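05/07/2025

Bench notes, ginger and quince liqueur, continued

Tasted the Marwat batch against the Kidden batch tonight with Elaheh Moradi. Both started from the same neutral spirit at 40 per cent. Marwat got the quince raw and grated, Kidden got it roasted first until the flesh went pink. Ginger the same in each, peeled, sliced thin, 3 days in and then out.

Marwat: pale straw colour, still hazy. Smells of green pear skin and a bit of wet grass. Sharp at the front, ginger late, dry finish that hangs on too long. Elaheh wrote "tannic" and underlined it. I think she's right. The cores went in with the grate and they shouldn't have.

Kidden: darker, closer to weak tea. Honey and baked apple on the nose, much rounder. Ginger flavour nearly lost. Good over ice, dull in a sour. We tried it with lemon and it just tasted like a sweet whisky sour with the whisky left out.

Blended the two at 2:1, Marwat to Kidden, and that was the best glass of the night. Colour better too.

Sugar. Working from a 3000 mL jar, I had added 300 g of white sugar to each as a syrup. Too low for Kidden oddly enough, as the roasting brings a flavour you expect to be sweeter than it is. Meinir Meredith suggested demerara when she read my last entry. Made up a small amount with demerara and it muddied the quince. Staying with white.

Filtering. Coffee papers clogged straight away on the Marwat. Pectin, I assume. Cheesecloth first, then left it in the fridge and racked off the top. Got 183 mL of clear liqueur out of the test portion and threw the sludge into a cake batter. Should have put pectic enzyme in at the start, which I wrote down last year and then didn't do. 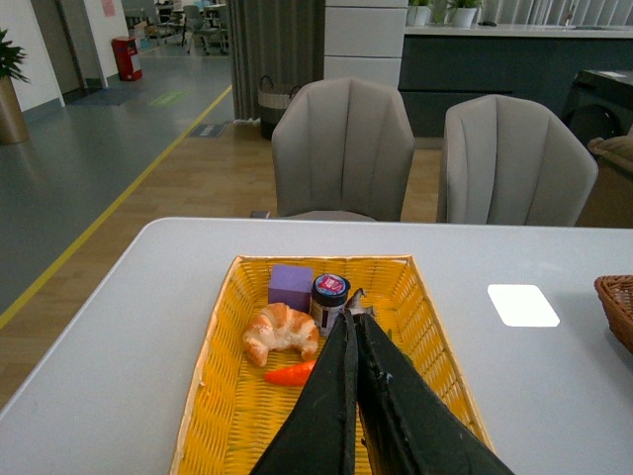
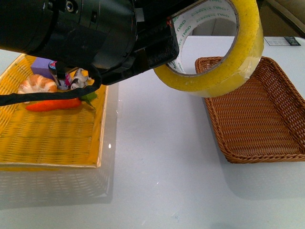
Labels: the pencil rubbed off two of the Grumel jars, so I can't say for certain which is the cardamom and which is the plain. Will go by smell. Use the paint marker from now on.

To do before the next tasting in late July:
- new Marwat batch, no cores, enzyme in on day one
- roast quince at a lower heat, see if more of the fresh smell stays
- ginger 5 days for Kidden, taste on day four
- try the 2:1 blend in a highball with plain soda
- ask Trondmont if they'll sell the tall bottles by the half case

Third jar, the one with orange peel, not opened. Leaving it be.

Comments

Meinir Meredith: Fair enough on the demerara. Would you try it in the roasted one only? I can see it wrecking the raw.

Elaheh Moradi: I'd go even lighter on Kidden in the blend, maybe 3:1. And the dry finish bothered me less once there was some ice in it.

quincetree: What sort of enzyme do you use, powder or liquid? Mine never drops clear either and I've gone through a whole box of filters.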